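# Zovero Parallel Gripper Kit: Workshop Review

The Tosdale shared workshop purchased two Zovero gripper kits in November for its two-arm build. This review covers assembly, cable routing and the handling of flatware.
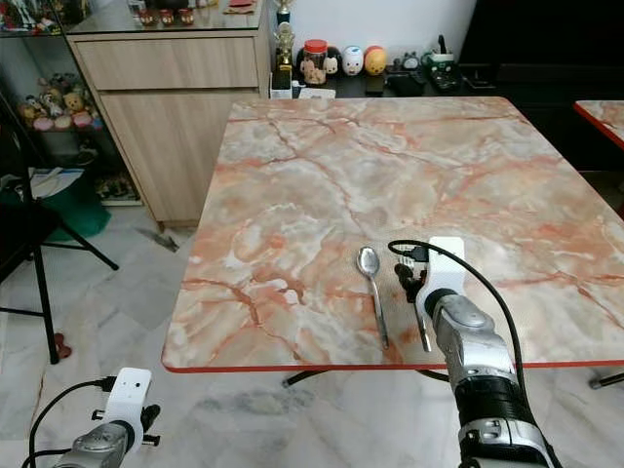

Elsa Turunen has asked that the review address the cable first, as her own kit went back to the supplier over a connector that worked free. Her concern is a fair one. The cable supplied is stiff, and it requires a generous loop between the mount and the forearm. Members who shortened the loop lost wrist travel. The connector on our kits has held, although the latch is small and difficult to close with the arm in place.

Assembly took one evening per arm. The white plastic mount is fastened with 14 screws, all of one length, and the printed guide is clear except on page 50, where the left and right fingers are reversed.

The black fingers close evenly and hold a fork upright by the tines end without visible tilt. A spoon lying flat on a glossy tabletop is harder. The fingertips must meet the surface at a low angle, and the default closing speed tends to push the handle away. Ilari Vainio reduced the speed setting from 100 to 50, and pickups improved — the change is recommended to all users.

At $298 per kit, the price is acceptable for a shared workshop. Spare fingers are sold only in pairs, and the Escobar pads used on our earlier build do not fit.

Rating: four out of five.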